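Tail Latency

The bus was late so I ran from the gate. Badge, stairs, badge again. It was 6:40 and the lab lights were still on the night setting, half of them anyway, and the planner was throwing the same line into the log it had been throwing when I left.

NO VALID GRASP. RETRY 17.

Seventeen was the cap. I had set the cap. After that it parks the arm and waits for a human, and the human was me, with one shoe untied.

Girkstead wanted the demo Saturday. They recycle cable, or they strip equipment and end up with cable, I never got the difference straight. Yellow trays come down the line and in the trays are harnesses, cut ends, plugs, whatever. Pick one out, hold it up, sort it. Trusbridge had told them we could do it. Trusbridge is us. Well, Trusbridge is the people upstairs who sign things.

Coffee. No cups. Drank it out of the measuring jug.

So. The problem.

The old perception stack thinks in blobs. It finds an object, draws a box, hands the planner the middle of the box. Fine for a bracket. A cable has no middle. The middle of the box for a harness with its wires splayed out is air, usually, and the gripper would go down very politely and close on air and come back up and report success, because success meant the fingers had closed. I fixed that in June. Then it reported failure, every time, very accurately.

I'd swapped in Clutiro over the week. Clutiro doesn't do boxes, it traces. Follows each wire as a line and where lines come together it marks a junction, and a junction is a good place to grab. Stiff. Thick. Everything hangs off it. On the recorded set it found 902 junctions and I went through them by hand on the couch with a blanket on, and nearly all of them were places I'd have put my own fingers.

On the recorded set.

Live, NO VALID GRASP.

I pulled the overlay. There were the traces, nice thin lines, and there was the junction, a fat little dot exactly where it ought to be. Score 95. So perception was happy. Perception was thrilled. It was handing over a perfect point and the planner was looking at it and saying no.

Seven o'clock. Floor polisher started up in the hall.

I went down the rejects. Collision, collision, collision. With what? I turned on the collision mesh and there was the tray, the rim, the ridge in the middle, and then this lump. A big gray tent of a thing draped right over the harness. The depth filter was filling in the gaps between wires. Every loose end sticking up was a tent pole and it had stretched a skin over the lot, solid as a rock as far as the planner knew. It was refusing to drive its fingers into a rock. Good planner. Sensible.

I laughed at that, alone, jug in hand.

There was a message from upstairs. "How are we looking??" I turned the phone over.

Fix one: turn hole filling off. Did that. Now the tray had holes too, because the plastic is shiny and the depth sensor hates shiny. The arm planned a lovely path straight through the floor of the tray. I hit stop. My hand was on the button before the path finished drawing, I'd like that noted.

Fix two. Tray from the model, not from the sensor. We know what the tray looks like, it's a tray, it doesn't change. Fit the model, subtract it, and whatever's left over is cable. And cable is allowed to be touched. That was the part I'd missed for a week. I had told the system that touching was a crime, and then asked it to pick things up. Wires bend. You can brush one on the way in. Let it brush them. Put a cost on it, a small one, and let it decide.

Typed that in a hurry. Spelled clearance wrong in three places, consistantly, so it compiled.

My first boss was at Navarro, years back, packaging machines, big dumb fast ones. She used to stand by the line with her arms folded and say the machine only knows what you're scared of. I thought she meant guarding. Maybe she did mean guarding. I thought about her while the build bar went across.

530 milliseconds per plan. Was hoping for better. Would take it.

7:25. Reset the retry count. Cleared the park flag. Took the shoe off altogether, the lace was driving me nuts.

Go.

The arm unparked and swung over the tray and stopped, and I stopped too. Trace. Junction. Score. Then candidates started popping up green instead of red, two, five, a whole fan of them around the dot — I actually said "oh hello" out loud — and it picked one. Wrist turned a bit. Turned back. It does that when two answers are close and I always hate it, it looks like doubt.

Down.

It brushed a wire. I saw the wire give and swing and the controller feel it and log it, contact, soft, within limits, carry on. Last week that would have been an emergency stop and me walking over there.

Fingers closed. The width reading came down and then quit coming down, and sat there. Not zero. I kept looking at it. It kept not being zero.

The log said GRASP HELD and I didn't believe the log, I wrote the log, so I got up in one shoe and one sock and dragged the wrist view over onto the big monitor to see for myself. Junction, right above the label sleeve. Red wire, black wire, the twisted green and yellow, all hanging off it.

Phone buzzed again, face down, walking itself toward the edge of the desk.

I saved the picture first. Stuck it in the reply with no words at all. Then I felt bad and added a line under it. 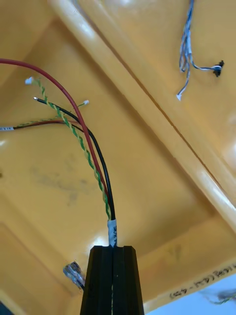
Wrist view, harness held just below the label. Pls don't call yet, need breakfast.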